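Chapter 6
What a Backtest Can and Cannot Tell You

Most people who lose money on a trading rule had a chart that said they would make money. They did not go in blind. They had tested the rule on years of past prices, the line had gone up and to the right, and they took that line as evidence. This chapter is about how weak that evidence usually is, and what would have to be true before you let it move a dollar of your own.

We begin with a rule that we will keep returning to. A student of one of the authors, Yaqin Lü, wrote it in an evening. Buy the stock of Peixoto, a mid-sized shipping company, when its closing price rises above its average close for the past 42 trading days. Sell when it drops below. Hold cash the rest of the time. She ran it on the prices she had, and it beat simply holding the stock by a wide margin. She was pleased, as anyone would be, and asked whether she should open an account.

Before answering, we asked where the 42 came from. She had tried every number from 5 to 200 and kept the best one.
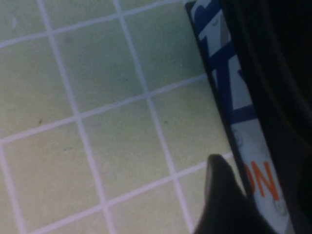 Stop and consider what that does to the result. If you try almost 200 versions of a rule on the same set of prices, one of them has to finish first, even if every one of them is worthless. The winner will look good for the same reason that the luckiest person in a large room of coin flippers looks good. You would not hire that person to flip coins for you. Yet the same reasoning, dressed up as research, sells newsletters and courses every year.

When Lü moved the average by a few days in either direction, most of the advantage went away. A real effect in prices, if there is one, should not care very much whether you measure it over 40 days or 44. When a result lives at one number and dies next door, the sensible guess is that you have found noise. We say guess on purpose. A backtest can't prove that a rule is noise any more than it can prove that it works.

6.1 The costs that are left out

The second problem with the Peixoto rule was that it traded for free. Her first version bought and sold at the exact closing price, paid no commission, and crossed no spread. The rule made 74 round trips. Each of those would have cost something in real life, and a small amount paid that many times is no longer small.

There is a worse difficulty hidden in the closing price itself. The rule needs to know today's close before it can decide whether to buy, and then it buys at today's close. You can't do both. By the time the closing price is known, the market has shut, and the first price you can get is tomorrow's open. Moving each trade to the next morning is a change of one line in the program. Many published tests leave it out, and we have stopped assuming that the omission is innocent.

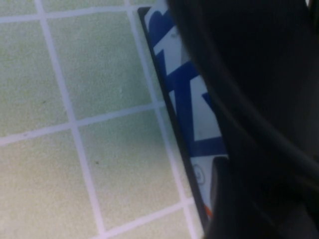
Taxes come next, and they are duller still. A rule that jumps in and out turns what might have been a long-term gain into a string of short-term ones. Whether that matters depends on the account and on the person, so we will not put a single figure on it. We only ask that you be suspicious of any comparison that quietly gives the active trader the tax bill of someone who never sells.

6.2 The companies that disappeared

Suppose you drop the single stock and test the rule on 500 companies instead. That sounds like a cure, and it does help. But which 500? If you take today's list of large companies and run the rule over the past twenty years, you have picked firms that are known to have survived and grown. Cadthorpe, a retailer that went under, will not be on the list. Neither will Duvstead, which was bought out at a fraction of its old price. A trader at the start of those twenty years could have bought either one, and with a rule like this probably would have at some point.

The fix is to use the list as it stood on each past date, with the failed companies left in. Such data costs money and takes effort to clean. Free data often doesn't have it. When someone shows you a test and can't tell you which list was used, treat the result as unknown.

6.3 An objection

Classes that reach this point tend to split. Some readers decide that all testing is a waste of time, and others think we are being too hard on it.
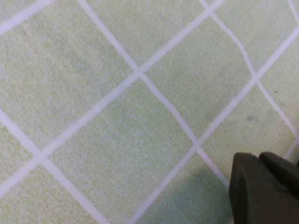 Jonatan Brekke put the second view to us after reading a draft: every trader has to decide somehow, a flawed test is still better than a hunch, and if you throw out the test you are left with whatever mood you woke up in. He added that he had kept out of plenty of bad ideas because they failed even on friendly data.

We grant the last part. A rule that can't make money with free trades and hand-picked companies is very unlikely to do so without them, and finding that out on a computer is cheap. The first part we doubt. A hunch at least feels like a hunch, and most people bet small on one. A test gives the same hunch a decimal point, and the bet gets bigger. Someone who would have risked $1,000 on a feeling may risk far more on a chart.

The rest of the chapter works through the repairs in order. Section 6.4 sets aside part of the data before any testing starts and shows how easily that promise gets broken. Section 6.5 adds costs. Section 6.6 repeats the Peixoto test with all the changes in place, and you should write down your own prediction of the result before you read it.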